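Kusomora Shared Workshop Forum > Builds > Two-arm peg board, progress and a question about lighting

shezi_k
18/02/2022
Hi all, Kgomotso here, from the back bench. A few of you asked how the two-arm build is coming along, so pull up a chair, because I never manage to keep these short! Both arms are on the stand and both hands close when told to. What I can't get is a clean drop into the peg board. The fingers pick up the little blue pegs just fine, and then the whole hand drifts a hair to one side on the way down. I've run 83 tries with the left arm and 69 of them missed the hole. My budget is pretty much gone too (769 dollars, and please don't tell my sister), so no new motors.

kokkonen_fan
Lovely project. My money is on the cables. If they hang off the arm they tug on it a little more the lower it goes. Tie them back near the elbow and try again before you touch any code.

Riltimero
I'd have to disagree, friendly as ever. Thin cables don't pull that hard. It's the colored lights. I had the same drift on my sorter and it went away under a plain white lamp. Pink light and a white board is a rough combination for any camera, and the edges of the holes just melt away.

kokkonen_fan
Your sorter weighs less than my lunch, though. Not the same animal!

shezi_k
You two are the best, thank you. I do love my pink lights, so I'm hoping it's the cables, but I'll try both and change one at a time. I went back to the bench after dinner and kept going with the left hand while the right one waited its turn.
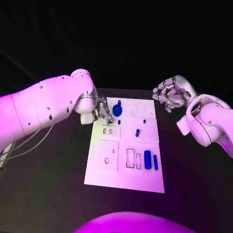
I also want to redo the wrist covers, which are a pain to get on and off, and I'd like a hinge there if anyone has a drawing to share.

Rillinance
I have one for a cover about that size, two small screws and a strip of spring steel. I'll leave a print on your shelf. And for what it's worth I'm with Riltimero on the lamp.

kokkonen_fan
Cables first. I'll bring the ties myself.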